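营地活动指导课程讲义
第七讲:怎样带孩子们上第一堂定向越野课
Ferberg 夏令营辅导员培训班
主讲:Danuta Mazurek
整理:Celina Duda

上一讲结束的时候,有几位同学跑来问我,说自己从小就分不清东南西北,出了地铁站都要转两圈,这样的人能不能带定向课。我当时急着去赶车,只说了一句"能",现在补上后半句:能,而且往往带得挺好。分不清方向的人最清楚初学者会在哪儿卡住,天生认路的人反倒容易讲着讲着就跳过去了。所以请各位放宽心,把这份讲义读完,再到林子里走一遍,心里就有数了。

一、这门课在营地里是做什么用的

定向越野在很多营地的课表上排在射箭和独木舟后头,孩子们报名的时候也不太起眼。听上去嘛,就是拿张地图在树林里走路。可是一周过完,让他们选最想再来一次的活动,定向常常排得很靠前。我想这跟它的自由有关系。别的项目多半有一条线、一个圈、一个靶子,大人站在旁边看着;定向课上,大人把地图递过去,说一声"去吧",然后孩子就真的自己走了。对八九岁的孩子来说,这份信任很新鲜。

当然,这份自由是我们事先安排好的,后面讲安全的时候会细说。

还有一个实际的好处:定向课能让营员认识营地。多数孩子一周下来只走过宿舍、食堂、湖边这么一个三角形,营地北边那片老松林、小溪上游的石头滩,很多人直到回家都没去过。把检查点放到这些地方去,他们自然就走到了。

二、场地和地图

先说地图。初学者用的地图要大、要干净。我见过有的营地拿一张徒步用的地形图复印一下就发下去,等高线密密麻麻,孩子看一眼就不想看了。我们用的底图是 Miłosz Mazurek 花了两个夏天画出来的(对,是我弟弟,他画图比我有耐心得多),上面只留下建筑、小路、水面、林地边界和几棵特别好认的大树。等高线在高级班的那一版上才有。

拿到地图,请各位先做一件事:自己走一遍,拿铅笔把变了的地方改上去。树会倒,路会长草,去年的柴堆今年可能搬走了。孩子对地图的信任很脆弱,第一堂课上要是地图画着一座小桥,走过去没有桥,他往后看什么都要怀疑。

再说检查点。给初学者的检查点放在哪里,我有几个习惯,供大家参考。

检查点要放在"东西"旁边,例如岔路口、长椅、船屋的墙角。"林子中间偏左"这种地方,留给高级班。

从一个检查点出来,最好马上能看见一样可以跟着走的东西,一条路、一道栅栏、湖岸都行。行话里管这个叫"扶手",这个词孩子们一听就懂,上课可以直接用。

标志旗挂在孩子胸口的高度。我们大人挂旗子总是顺手一抬,挂到自己眼睛那么高,矮个子的孩子在灌木后面根本看不见。

两个检查点之间的距离,第一堂课最长不要超过100米。听起来很短,可是对第一次自己看图的孩子来说,这段路已经够他停下来转三回地图了。

三、第一堂课的流程

我习惯的时间是95分钟,包括走到集合点和最后收东西。有同学会说怎么这么长,孩子坐得住吗。他们本来就不坐。真正站着听讲的时间很短,绝大部分时候都在走动。

开场。大家围成一圈,把地图铺在地上,先别发到手里。一发到手里,孩子就低头各看各的,你说什么都听不进去了。让他们蹲下来,找食堂,找湖,找自己住的小屋。谁找到了就用手指按住。这时候一定会有人喊"我找到厕所了",大家笑一阵,很好,气氛就起来了,顺着往下讲:那从厕所走到湖边,要经过什么?

转图。这是第一堂课最要紧的一个动作。人转身,图也要跟着转,让图上的路和脚下的路朝同一个方向。讲的时候不要用"正置地图"这种说法,我一般说"让地图跟营地站成一样的姿势"。然后带着他们原地转:面朝湖,转图;面朝旗杆,转图;面朝厨房,再转。多转几次,哪怕觉得啰嗦。Zuzanna Gajewski 带班的时候喜欢把这一段做成口令游戏,喊一个地点,所有人转过去,最后一个转好图的人来喊下一个。我借来用过,效果很好,也请各位放心借去用。

拇指。教孩子把地图折小,拇指按在自己现在所在的位置,走到哪里,拇指就挪到哪里。这个习惯要从第一天养成,以后再改很费劲。走一段就问一句:"拇指在哪儿?"问得多了,后来孩子们会反过来问你,这时候你最好真的按着呢。

一起走。全班跟着辅导员走前面两个检查点,由孩子轮流领路。领路的孩子走错了,先别纠正,让他走一小段,到了下一个路口再停下来问大家:图上这里有路口吗?让他们自己发现。这一步很考验大人的忍耐力,我年轻的时候总忍不住伸手去指,现在好多了,但有时还是要把手揣进口袋里。

分组走。接下来2人一组,从同一个起点出发,去找剩下的检查点,每找到一个就回来报告,再去下一个。这种走法叫"星形",每一组每隔一会儿都会回到你眼前,你心里踏实,孩子也有机会喝口水、讲讲刚才看见了什么。等这批孩子熟了,第二堂、第三堂课再走环线。

收尾。回来以后留一点时间聊天,千万别省。问他们哪一段最难找,哪个检查点藏得最坏。他们抱怨检查点的时候,其实就是在复述路线,这比你再讲一遍管用得多。

四、指北针什么时候拿出来

我的建议是第一堂课不拿。我知道孩子们都盼着,新买的指北针挂在脖子上晃来晃去也确实神气。可是只要指北针一到手,他们就只看指针不看地图,也不看路了。先让他们学会用眼睛看周围,到第三堂课再发,那时候他们才知道这个小东西是来帮什么忙的。

营地器材室里有两种,一种是 Brekero 的拇指式,一种是 Mitano 的底板式。给孩子用底板式的,平放在图上容易讲清楚。拇指式的留给辅导员和高级班。借出去的时候登记一下,还回来时看看绳子有没有磨断。另外提醒一句,指北针不要和对讲机放在同一个口袋里,去年八月有一整盒指针都不太老实,大家查了半天才想到这上头去。

五、安全

这一部分请各位读两遍。

边界。出发前要讲清楚哪里不能过去,而且要用孩子看得见的东西来讲。"不要走出营地范围"这句话对他们没有意义;"看到大路就停下来往回走,看到湖就停下来往回走"才听得懂。地图上这几条边界用红笔描粗。

站位。分组走的时候,一位辅导员守在起点不动,另一位在场地最远的一侧慢慢走动。守在起点的人手里要有名单,哪一组出去了,去的是哪个检查点,都写下来。不要靠脑子记。我记性不差,也有过站在那里想不起来红帽子那组去了哪边的时候,那种滋味你们最好别尝。

哨子。每个孩子一只。哨子是迷路了、受伤了才吹的,三声,吹完就待在原地别动。发下去之后让他们先一起吹个够(你们可以捂耳朵),吹够了,路上就不会乱吹了。

结束信号。约好一种声音,听见就回来,不管找没找到。我们用的是食堂门口那口旧钟。课前敲一次给大家听,确认站在最远处也听得见。

天气和虫子。长裤、长袜,回来互相检查有没有蜱虫。打雷就取消,改到室内做地图游戏,不要等,也不要跟孩子商量。

营地护士 Grażyna Michalski 会另外给大家讲一次急救包怎么用,请带着问题去,她很愿意多讲一点。

六、几种常见的情况

有的孩子跑得飞快,一路冲过检查点也不停。给他换一个任务:回来之后要告诉我检查点旁边长着什么树。他就得站住看一看了。

有的孩子完全不看图,跟着同伴走。分组的时候规定每个检查点换一次人拿图,没拿图的那个不许先开口。坚持两三轮,情况会好很多。

有的孩子害怕进林子。别勉强,也别当着大家的面劝。先让他跟你一起守起点,管名单,给回来的小组打勾。过一会儿他往往会自己说想去最近的那个看看。如果这一天都没说,也没有关系,明天还有课。

还有哭的。找不到检查点急哭了,这种我每个夏天都会碰到。蹲下来,把地图铺在他和你中间,问他最后一个认得出来的地方是哪里,然后一起走回那里重新开始。走回去不丢人,这句话要说出口,也要让旁边的孩子听见。

七、器材清单与课后作业

每班领取:地图(比人数多备几张,总有掉进溪里的)、标志旗、打孔器、铅笔、哨子、名单夹板、急救包、饮用水。MacLeod 小屋的柜子里放着去年剩下的防水图套,先用那些,用完再开新的。收旗子的时候按编号点一遍,少一面就回去找,别留在林子里过冬。

作业是在自己熟悉的一小块地方,公园、校园、小区都可以,画一张只有"东西"没有等高线的地图,在上面设七个检查点,再请一位没去过的朋友照着走一趟。走的时候你跟在后面,别说话,把他每次停下来的地方记在图上。交作业的截止日期是2024年11月30日,手绘的就很好,用不着电脑,铅笔印子擦不干净也不要紧。

作业交上来以后我会一份一份看,看得慢,请大家多担待。写得特别有意思的,我想挑几份在下一讲开头一起聊聊,事先会问过本人,不愿意的尽管说。

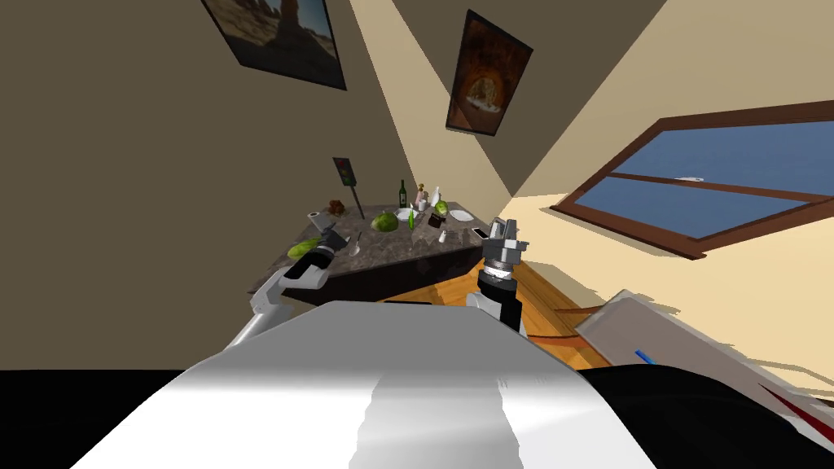 下一讲由 Celina 来带,内容是夜间定向和头灯的用法,请穿一双不怕踩泥的鞋,饭后在旗杆下面集合。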